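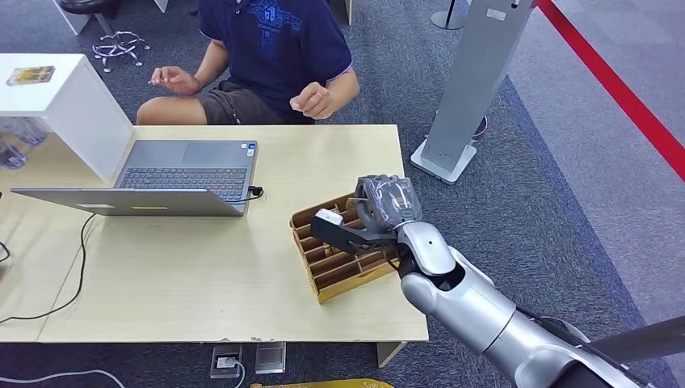 Learning Slovak at 41, month two

So my flashcard pile hit 118 this morning and I did a little dance in the kitchen! My teacher, Zdislava Oravec, says I'll need 3,000 words before the evening news makes sense (gulp). I can order soup, though, and I can say my aunt is tall.

The endings are what get me. Every noun seems to have a whole wardrobe of them, and I keep grabbing the wrong coat. I do two short sessions a day, one with coffee and one before bed, and I mumble through the dishes in between. Next up is numbers, wish me luck.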